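Linen and towel drop-off moves to Grikham Hall 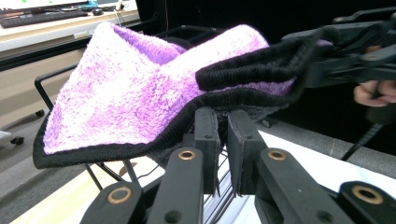
Starting Monday, household linens go to the side entrance of Grikham Hall, and the Toprak Street bin will be closed. Bring items washed and fully dry, in a bag you don't need back. We take sheets, towels, blankets and pillowcases — no pillows or comforters.

The September drive brought in 2,276 pounds, which went to 18 shelters and 3 animal rescues. Bath towels are still the shortest supply.

Doors are open until 6 p.m. on weekdays. For pickup of large loads, leave a message for Marloes Van Acker at the Watis office.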